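4.2 Grid-referenced grasping of small bricks

The second set of trials examined whether a taped grid on the table could take the place of printed markers when two fixed arms share one work surface. The method follows Section 3: the table is covered in brown paper, blue tape is laid across it in both directions, and the crossing points are picked out in the head view and matched to a stored plan of the table. No attempt was made to lay the tape perfectly straight. Each crossing is fitted from the four strips that meet at it, so a bend in one strip moves the estimate less than it would if the edges were used alone. Loose tape ends are rejected by a length test before the fit.

Objects were presented in a shallow blue tray. The raised rim limits the angles from which a finger can reach the floor of the tray, and the rule for choosing an arm takes this into account: the arm with the larger clearance over the nearest rim is given the task, and the other holds its gripper open and away from the tray. 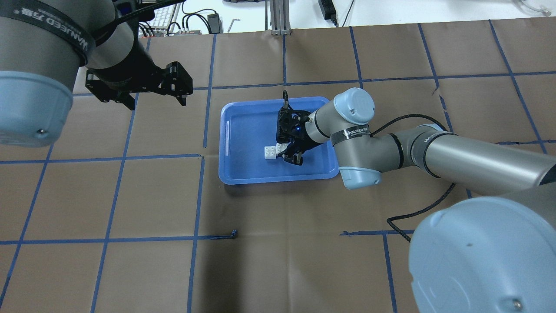 Putasen, Mon 16 August

The trials reported in this section were run at the Putasen site with the final version of the Brekari planner. Results from the earlier version are given in the appendix and are not pooled with these. A trial began with the planner's request for a target and ended when the gripper had either left the tray with a brick or closed on nothing. Trials stopped by hand were counted as failures.

In all, 515 trials were recorded. Of these, 124 used a single brick and the remainder used two bricks placed close together. The two-brick case is the harder one. As the gripper comes down it hides part of its own target from the head view, and a visible neighbour of the same colour and shape can then be taken for the target. The planner deals with this by fixing the target's position in grid coordinates before the descent begins and ignoring new brick detections until the fingers have closed.

A fixed view of the whole table was used to check the grid fit. It was not supplied to the planner at any stage. 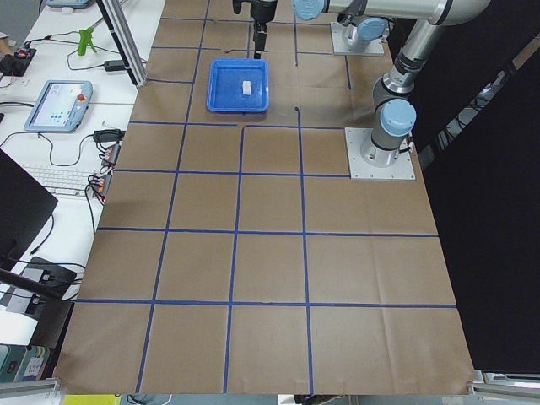
Grid position was computed separately from the fixed view and from the head view, and the two values were compared for every trial in which both could be obtained. Where they disagreed by more than half the width of a brick, the trial was marked for inspection. There were 59 such trials. Most of them were traced to shadow on the paper, which shifted the apparent edge of the tape; creases had a smaller effect. In 50 of the marked trials the grasp nevertheless succeeded, as the opening of the fingers was wide enough to absorb the error.

The Longo baseline, which tracks the brick throughout the descent, was run on the same placements. Its typical fault was to switch to the neighbouring brick once the target was largely covered. Garrido's variant of the baseline, with a penalty on sudden changes of target, reduced this fault but did not remove it.

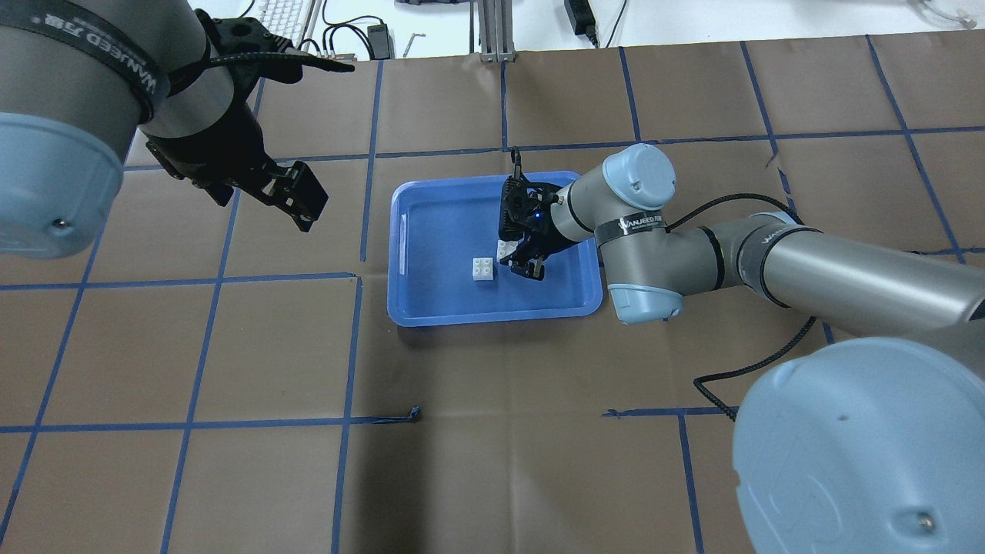
Figure 6. Head view of a two-brick placement, with the right-hand gripper above the partly hidden brick.

Two limits should be noted. The grid must remain fixed to the table, and any shift of the paper after calibration is carried straight into the grasp position. The method also assumes that the tray floor is level. A sloping floor would require a separate height estimate for each brick, and this was not tested. Both points are taken up in Section 5, where the grid fit is repeated with the Umell correction.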